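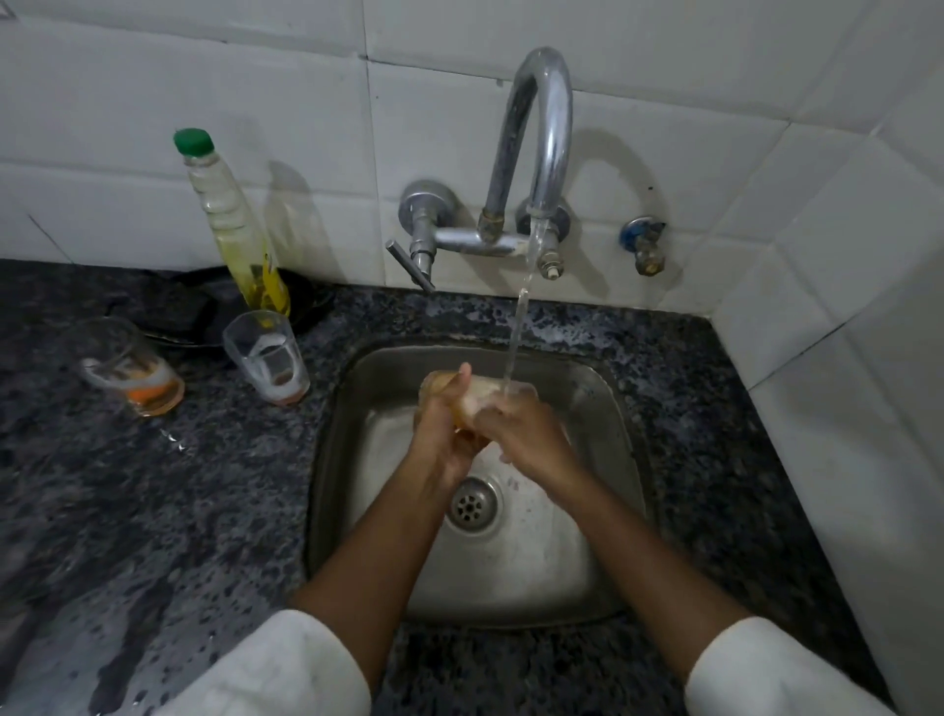

Washing a glass at the sink, seen from head height. Dishes are the club's main subject.

Clilleo Dish Project

The Clilleo Dish Project is a student robotics project run out of the Trotent after-school club, and I've been writing up its pages on this wiki for a while now, so forgive me if this one reads more like a letter than an entry! The idea is to teach a small two-armed robot called Grasso to wash a drinking glass at an ordinary kitchen sink. That's the whole goal. One glass, clean, put down in one piece.

Background

The project began in April, when Lutfa Kanagaratnam (she teaches the Saturday section) asked the club what chore they would hand over first. Dishes won by a mile. There were 13 students on the first sign-up sheet and 9 of them are still on the team, which for a club that meets on weekends is pretty great. Tiziana Gatti joined over the summer to help with the software side, and she's the one who talked everybody out of starting with plates. I was on team plate, for the record.

How it works

The students collect recordings of people doing the chore, all from head height looking down, so that you get both hands and the sink together. Then they go through each recording and mark the steps: pick up, rinse, turn, rub, rinse again, set down. The labeling is done in Lisier, a little program the older kids wrote themselves (it crashes if you put a comma in the file name, so please don't).

Clear glass under running water is a rotten thing for a computer to look at. The water is see-through, the glass is see-through, and a shiny steel basin bounces light all over the place. Fingers cover half of what you want to see, too. In the photo on this page the glass is tipped on its side with a hand on either side of it, and the early version of the club's software would have had a hard time saying where the rim was. The students got around some of this by having it find the hands first and then guess at the glass between them.

Grips

There's a long page on grips elsewhere on the wiki, but the short version is that people hold a glass in a lot of different ways and the team had to pick some to copy. They settled on 3:

Wrap: fingers around the side, thumb up along the rim.
Pinch: thumb outside, two fingers inside the mouth.
Cradle: the glass lies in one open palm while the other hand rubs.

The wrap is the favorite by far and it's what the left hand is doing in the photo. Grasso can manage the wrap on a dry glass. The pinch is still a mess, and I've swept up after it more than once.

Results so far

At the winter open house on December 19, 2018, Grasso made 41 tries with a plastic tumbler in front of a room full of parents. It dropped a fair number, but the last run of the evening went all the way through to the rack and people cheered like it was a football game. Real glass is next, with a rubber mat in the basin. The team also wants recordings from more kitchens, with different faucets and darker rooms, and Lutfa keeps the list of families who have offered theirs.

See also

Grasso (robot)
Lisier labeling guide
Grips, long version
Trotent club meeting notes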